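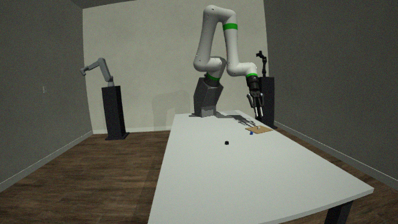
원격조작 일지
@skeditstead_log · 10월

시뮬레이션 안에서 로봇한테 작업을 손으로 보여주는 일을 하고 있습니다. 이번 달에 한 것을 정리해 둡니다. 비슷한 걸 시작하는 분한테 참고가 될까 해서 좀 길게 씁니다.

작업은 단순합니다. 테이블 위의 작은 파란 물체를 집어서 옆에 있는 얇은 갈색 판 위에 올려놓는다. 끝. 사람이 하면 생각도 안 하고 하는 동작인데 큰 흰 팔에 손가락 여러 개 달린 그리퍼로 하려면 처음엔 한 번에 몇 분씩 걸립니다.

환경 이름은 Thambiah입니다. 팀에서 붙인 이름이고 뜻은 저도 모릅니다. 제가 들어오기 전부터 그렇게 불렀습니다.

조작은 한 손에 컨트롤러, 다른 손에 장갑입니다. 컨트롤러로 손목 위치와 방향을 주고, 장갑으로 손가락을 움직입니다. 처음엔 장갑 하나로 다 하려고 했는데 팔을 오래 들고 있으니 어깨가 못 버텼습니다. 지금은 팔꿈치를 책상에 대고 합니다.

목표 개수는 1000개였습니다. 지금까지 쓸 수 있다고 판정한 게 281개입니다. 녹화는 훨씬 많이 했습니다. 버린 것이 더 많다는 얘기입니다.

버리는 기준부터 적습니다.
- 집었다가 떨어뜨리고 다시 집은 것: 따로 보관
- 판에 올렸는데 가장자리에 걸친 것: 버림
- 손가락이 테이블을 세게 누른 것: 버림
- 중간에 조작자가 멈춰서 생각한 것: 대부분 버림

마지막 항목이 제일 까다롭습니다. 사람이 화면을 보면서 "여기서 손목을 돌려야 하나" 하고 망설이면 팔이 허공에서 가만히 있습니다. 그 데이터로 학습하면 로봇도 똑같은 데서 섭니다. 첫 번째 정책이 정말 그랬습니다. 물체 위까지 잘 가서 그대로 정지. 코드 문제인 줄 알고 이틀을 찾았는데 제 시연이 문제였습니다.

그래서 지금은 녹화 버튼을 누르기 전에 순서를 입으로 말합니다. 위로 간다, 손목 돌린다, 내린다, 쥔다, 든다, 옮긴다, 내린다, 편다. 좀 우습지만 멈추는 구간이 확 줄었습니다.

그리퍼 얘기. 손가락이 가늘고 관절이 여러 개라 쥐는 방법이 많습니다. 방법이 많은 게 꼭 편한 건 아닙니다. 어떤 시연에서는 손끝 두 개로 집고, 어떤 시연에서는 감싸 쥐고, 그걸 섞어 놓으니 정책이 중간쯤 되는 자세를 만들어서 둘 다 실패했습니다. 한 가지로 통일하기로 했고, 위에서 내려와 손끝으로 집는 방식만 남겼습니다. 그전에 모은 건 다른 폴더로 뺐습니다.

물체 크기도 문제입니다. 테이블은 넓은데 다루는 물건은 아주 작습니다. 전체가 보이는 시점에서는 파란 물체가 점처럼 보여서 높이를 맞출 수가 없습니다. 조작할 때는 손목 쪽 시점을 크게 띄우고, 전체 시점은 구석에 작게 둡니다.

그림자를 켜 두는 걸 추천합니다. 렌더링이 조금 느려지지만 손가락 그림자가 테이블에 떨어지는 걸 보면 높이를 가늠할 수 있습니다. 손가락 끝과 그림자 끝이 가까워지면 거의 다 내려온 겁니다. 저는 깊이 수치보다 이쪽을 더 많이 봅니다.

방 배치도 질문이 있어서 적습니다. 뒤에 받침대에 올라간 작은 팔이 둘 보이는데, 회색 하나와 검은색 하나입니다. 이 작업에서는 움직이지 않습니다. 제가 조작하는 건 앞의 큰 흰 팔 하나입니다. 

검은 큐브처럼 생긴 작은 것도 테이블에 있습니다. 이 작업에서는 건드리지 않는 물체입니다. 시연 중에 손가락이 스쳐서 밀리면 그 회차는 버립니다. 

위치는 매 회 조금씩 바꿉니다. 처음에는 자동으로 무작위 배치를 했는데, 판 바로 옆에 붙어서 나오는 경우에 손가락 들어갈 자리가 없었습니다. 지금은 최소 간격을 두고 뽑습니다. 간격 값은 아직 손보는 중이라 여기엔 안 적습니다.

학습 쪽은 제 담당이 아니라 짧게만. 시연 200개로 한 번 돌렸고, 그때는 판 근처까지 가져가는 건 되는데 놓는 게 안 됐습니다. 손가락을 펴는 순간이 너무 늦거나 아예 안 펴졌습니다. 281개로 다시 돌리는 건 아직 결과가 안 나왔습니다.

놓는 게 안 되는 이유로 제가 의심하는 건 제 버릇입니다. 저는 판에 닿은 다음에도 잠깐 쥐고 있다가 폅니다. 떨어질까 봐 그렇게 합니다. 녹화를 다시 보니 거의 모든 회차가 그렇습니다. 다음 묶음은 닿으면 바로 펴는 걸로 연습하고 나서 찍을 생각입니다.

조작자가 한 명 더 있습니다. Brivell 쪽에서 넘어온 분인데 저보다 빠르고 동작이 큽니다. 저는 느리고 직선으로 움직입니다. 두 사람 데이터를 섞는 게 나은지 따로 두는 게 나은지는 의견이 갈렸고, 일단 파일마다 조작자 표시를 붙여 두고 나중에 정하기로 했습니다. 표시를 안 붙였으면 나중에 나눌 방법이 없었을 겁니다. 처음부터 붙이세요.

속도 얘기가 나와서. 빠른 시연이 좋은 시연은 아닌데, 너무 느린 것도 문제입니다. 느리면 한 회가 길어지고 프레임 사이에 변화가 거의 없습니다. 저는 한 회가 길어지면 녹화를 끊고 처음부터 다시 합니다. 이어 붙이는 건 안 합니다.

실수한 것 하나. 한 세션은 컨트롤러 좌표가 틀어진 걸 모르고 끝까지 찍었습니다. 오른쪽으로 밀면 살짝 앞으로도 나가는 상태였는데, 사람은 금방 적응해서 이상한 줄 모릅니다. 화면의 결과만 보면 멀쩡해서 판정도 통과했습니다. 손목 경로를 겹쳐 그려 보고서야 알았습니다. 전부 한쪽으로 휘어 있었습니다.

그 뒤로 세션 시작 전에 하는 일은 이렇습니다.
컨트롤러를 중앙에 두고 영점
앞뒤, 좌우, 위아래로 한 번씩 움직여서 축 확인
장갑은 주먹 쥐고 펴기
빈손으로 판 위까지 갔다가 돌아오기
여기까지 되면 녹화

연속으로 하는 시간도 줄였습니다. 길게 앉아 있으면 후반부 시연이 확실히 나빠집니다. 손떨림보다 집중력 문제 같습니다. 일요일에 몰아서 찍은 묶음이 통과율이 제일 낮았고, 지금은 하루에 2번, 오전과 오후로 나눕니다.

집었다 떨어뜨린 회차를 왜 따로 보관하냐는 질문을 받았습니다. 다시 집는 동작이 들어 있어서 그렇습니다. 깨끗한 성공만 보여주면 로봇이 한 번 놓친 뒤에 뭘 해야 할지 배운 적이 없게 됩니다. 다만 얼마나 섞어야 하는지는 아직 모르겠습니다. 해 보신 분 있으면 답글 주세요.

일부러 실패했다가 고치는 시연도 몇 번 찍어 봤는데 어색합니다. 일부러 놓친 건 티가 납니다. 너무 예쁘게 떨어뜨리고 바로 주우러 갑니다. 진짜 실수는 물체가 엉뚱한 데로 가고 손목 각도도 다시 잡아야 합니다. 그래서 진짜 실수만 모으는 중입니다.

장비 질문은 답을 못 드리는 게 많습니다. 장갑은 Roren에서 빌려 쓰는 시제품이고 제가 사양을 공개할 수 없습니다. 엄지 쪽 반응이 다른 손가락보다 늦게 느껴진다는 정도만. 제 손에 안 맞아서 그런 것일 수도 있습니다.

다음에 할 일은 놓는 동작만 따로 연습, 좌표 틀어진 세션 다시 찍기, 그리고 배치 간격 정하기. 결과 나오면 이 아래에 이어서 쓰겠습니다.

덧붙임. 손목 경로 겹쳐 그리는 스크립트를 달라는 분이 있어서, 정리되는 대로 올리겠습니다. 지금은 경로가 제 컴퓨터 기준으로 박혀 있어서 그대로는 안 돌아갑니다.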